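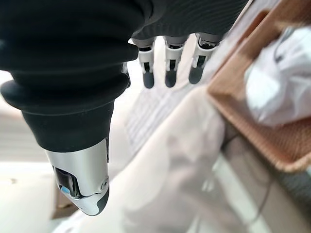
How I get creases out of cotton napkins without an iron

I gave up ironing napkins in August, when my old iron leaked brown water all over the best set. These days I do them damp and flat, and they come out good enough for guests.

Start straight after the spin. Take one napkin at a time, give it a hard snap by two corners and lay it on a clean, smooth table. Mine is an old kitchen one I bought for 60 pounds and it's perfect for this!

Now pull the corners square. Go diagonally first, then along the hems, because hems shrink more than the middle and that's where the puckers come from. Smooth from the centre outwards with the side of your hand - slowly, or you just push a wrinkle along in front of you.

If a fold won't budge, flick a bit of water on it and leave it five minutes before you try again. Then stack them (up to eight) with a heavy chopping board on top, and leave overnight.
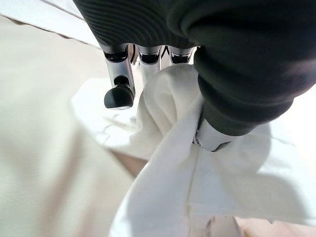

Nhyira Fiadzo wrote in to say that linen needs a second go in the morning, with the stack turned over and the board put back until teatime. I've tried it since and she's right, the bottom ones always stayed a bit wavy before.

Fold them only when they're bone dry. Thirds one way, then in half, hems tucked inside.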